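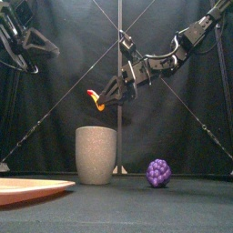
Permission for reproductions in a first monograph on a living artist

Posted by Jyoti Khurana in Publishing and Catalogs, 06/05/2026

I am the managing editor of a small nonprofit press attached to the Bendstead gallery. We are preparing the first full-length monograph on the sculptor and printmaker Daryna Koval. The book will carry a large plate section and 11 short essays by different writers. The artist is living, supports the project, and has agreed in writing that we may reproduce her work.

Our difficulty concerns the photographs. The works were documented over a long period by several photographers, some hired by the artist, some by her former dealer in Estberg, and some by museums that lent or showed the pieces. We hold high-quality files for nearly everything, but the paperwork is thin. In many cases the file name is the only record of who took the picture.

The board has asked me to confirm whether the artist's signed agreement is enough for us to go to print, or whether each photographer must also be approached. The first printing is set at 1,000 copies, with an option to bring the total to 2,000 if the touring exhibition is confirmed. Files are due at the printer in July. I would also welcome guidance on how credits should be set out, as our designer would prefer to have no captions on the plate pages.

We are based in the United States and intend to sell the book abroad through a distributor. The essays are under separate contract and are not in question.

Hanane Shawky

The artist's agreement is necessary, but I would not advise treating it as sufficient. A photograph of a work of art may involve two sets of rights: those in the work itself, which your artist has dealt with, and those in the photograph. The second set commonly belongs to the photographer unless it was transferred in writing or the photographer made the picture as an employee.

The position differs according to what was photographed. In the United States, a plain, faithful photograph of a flat work, such as a print shown straight on, may not attract separate protection. A photograph of a sculpture is generally another matter, as the photographer chooses the angle, the lighting and the background. Installation views should be handled in the same way as sculpture. Other countries do not all follow the same rule, and a book sold abroad should be cleared with that in mind.

I would suggest that you proceed in the following order.

Prepare one list of every plate, with the title of the work, the owner, the source of the file and the name of the photographer where known. Mark each line as cleared, requested or unknown.

Write first to the museums. They have standard forms, and their offices can be slow. State the print run, the languages, the territory and whether an electronic edition is planned. If there is any prospect of the larger printing, request permission for 2,000 copies at the outset. A second request for the same picture often means a second fee.

Ask the artist and the former dealer for any invoices or letters from photographers they hired. An invoice may carry terms of use on the back or in small type at the foot. Payment of an invoice does not in itself transfer the rights, although it may support a limited license, and the wording should be read with care.

Where the photographer remains unknown, keep copies of every inquiry you make. A note in the book inviting rights holders to come forward is customary, but it offers little legal protection. For important plates I would have the work photographed again under a written agreement, provided the owner allows access.

On the matter of credits, your designer may keep the plate pages clear. A list of illustrations at the back, keyed to page numbers, is accepted by most lenders. Please check each form before the layout is fixed. Certain museums require the credit line beside the image, and several do not permit cropping or the printing of text over the work.

You should have a lawyer with experience in publishing review the final list. The above is general information only.

Harsh Semwal

In my experience if the artist has signed then the press is covered. We produced a catalog for the Santoso print workshop on that basis and received no complaints. Most photographers are pleased to be included. I would credit the names you have and proceed.

Shakuntala Solanki

I must respectfully disagree with the reply from Harsh Semwal. The absence of a complaint does not show that permission was in place. At Hostlow Editions we received a letter from a photographer's estate well after publication and were obliged to pay for 21 images at a rate higher than the one we would have been quoted beforehand.

I agree with Hanane Shawky's list and would add one point. Please look at your agreement with the artist and see whether it contains a promise that she holds the rights in the photographs she supplied. Many standard forms include such a clause, and artists sign it without having checked. If it is there, I would raise it with her now, as it may place a burden on her that neither party intended. A short amendment limiting the promise to her own works is usually simple to arrange.

The distributor may also ask for confirmation that all images are cleared for export. Ours requested it before accepting stock.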